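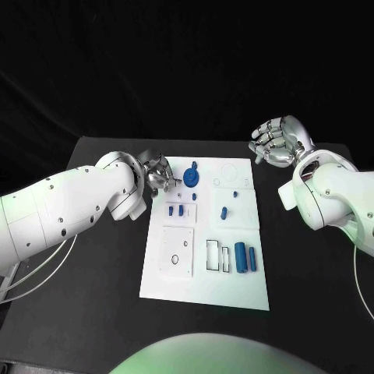

## Toy and Puzzle Library: news for members

The toy library in Undisstead opens again in September, after the summer pause. We moved to the ground floor of the Giraldo building, next to the bicycle shop, so there are no more stairs with strollers. The entrance is on the side street, and the bell is the lower one.

During the summer we checked every box on the shelves. The catalog now has 946 items, and 69 of them are new. Most of the new ones are wooden puzzles and sorting games for ages two to five, which parents asked for many times. We also received a big donation of board games from families in Trarodell. Some have rules only in German -- if you can translate a few pages for us, please write a note at the desk.
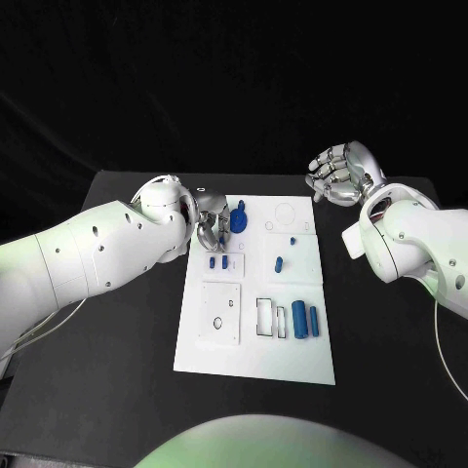 *White board with blue parts.*

A few words about missing pieces. When a piece is lost, please tell us when you return the box. There is no fine for one piece. We keep a drawer with spare parts, and often we can find something that fits. What makes trouble for us is a box that comes back closed with tape and without a word, and then the next family opens it on a rainy afternoon and cannot play.

The loan time stays at three weeks. You can extend it once, by e-mail or at the desk, if no other family is waiting for the same box. Large outdoor toys are still one week only.

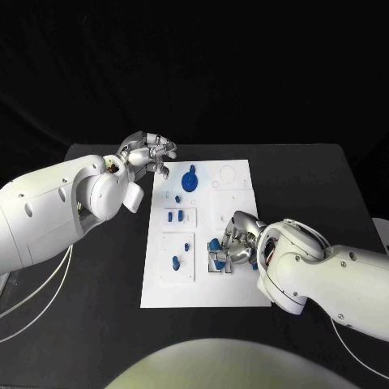
The yearly fee also stays the same for families. For kindergartens and schools there is a new group card, and with it they can borrow up to ten boxes at one time. Please reserve these before you come, so that we can prepare them on the cart.

Our game afternoon returns in October, from 3 to 6 p.m., in the large room of the Sunora center. Children under six should come with an adult. Tea and juice will be there, and cakes are very welcome -- but please without nuts.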